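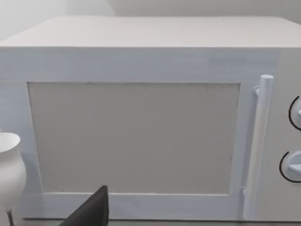

Right, descaling and cleaning the kitchen before you hand the keys back. Done this four times now, last one in February, got the full deposit back on three of them. Writing it down quick while I remember.

You want one clear day. Two if the oven is bad. Start with the oven.

## What to get in

- white vinegar, the cheap big bottle
- bicarb
- washing up liquid
- old toothbrush, old towel, couple of sponges
- descaler sachets (I use Mugo, any will do)
- rubber gloves
- bin bags, more than you think

Don't bother with the fancy sprays. I bought a Vulton one for the hob, smelled of lemons, did nothing the washing up liquid didn't.

## Oven first

Racks out, into the bath on an old towel so you don't scratch it. Hot water, good squirt of washing up liquid, leave them.

Mix bicarb with a bit of water till it's like toothpaste. Spread it all over the inside — not the heating elements, not the fan. Shut the door and go away. Overnight is best. I've done it in four hours and had to do it twice.

Wipe out with a damp cloth. Whatever white bits are left, spray with vinegar, it fizzes, wipe again. Rinse with plain water at the end or the first bake stinks.

Door glass: paste again, then a scraper held nearly flat. Go slow. Check the inventory for what they wrote about the glass, mine said "light marking" so I stopped at light marking.

## Microwave

Easy one. Bowl of water, big glug of vinegar, wooden spoon stood in it so it doesn't boil over all at once. Full power till the inside is steamed up. Leave the door shut for a bit after. Then everything wipes off, ceiling too, people always forget the ceiling.

Plate and ring out and in the sink. Dry them before they go back.

Outside, just a cloth with washing up liquid wrung right out. Round the knobs or buttons use the toothbrush, dry not dripping. Top gets greasy if it lives near the hob. Unplug it first!!

## Kettle

Sachet in, fill as the packet says, leave it, pour away, boil twice with fresh water. Tip both lots out. Inventory clerks do look in kettles, I've seen it.

## Worktops

Take everything off. All of it, onto the table or the floor or the bed, wherever. Cleaning round things is how you get clean rings and dirty corners and it shows when the light is on it.

Crumbs first, dry. Then warm soapy water, then plain, then a dry cloth. No vinegar if it's stone, it'll dull it. Same goes for lemon.

Tea stains — bicarb paste, 14 minutes by my timer, rub gently, rinse. Burn marks I have never shifted. Own up to it and offer somthing towards it before they ask.
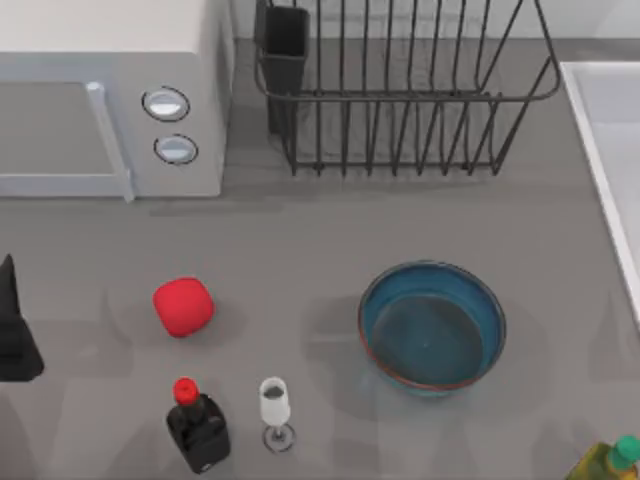 Do I need to clean the things that are mine as well?

Only enough that they don't put muck back on a clean worktop. Better to have them packed and out of the flat before the final wipe.

## Dish rack and sink

If the rack came with the flat it gets checked like everything else. Soak in the sink, hot water and a cup of vinegar, then toothbrush in the corners where the wires meet. Dry it straight off or it spots.

Sink: pull the plug hole basket out, yes it's horrible, bicarb down, vinegar after, kettle of hot water to finish. Taps, wrap in a cloth soaked in vinegar and hold it on with an elastic band. Half an hour. Not on gold or black taps, takes the finish off.

## Cupboards

Top ones first, then down. Hoover the crumbs with the thin nozzle before you wet anything. Tops of the cupboards too — grease and dust make a sort of felt up there. Washing up liquid neat on the sponge, then rinse.

Handles. Everyone misses the backs of handles.

## Photos

Once it's dry take photos of every room, 60 is not too many. Open doors, open drawers, inside the oven with the light on. Email them to yourself and the agent the same day so there's a date on it. My agent was Flavari and they wanted to take £100 for "kitchen deep clean", I sent the pictures back with one line and it went away.

Nhyira Mahama in the flat under mine didn't take any and had a right job getting hers back, so do it even if your tired.

Meter reading while you're at it. Then floor last, backwards out of the door, mop in the hall with you.

Fridge and freezer I'll do as a seperate page, defrosting needs starting the day before anyway.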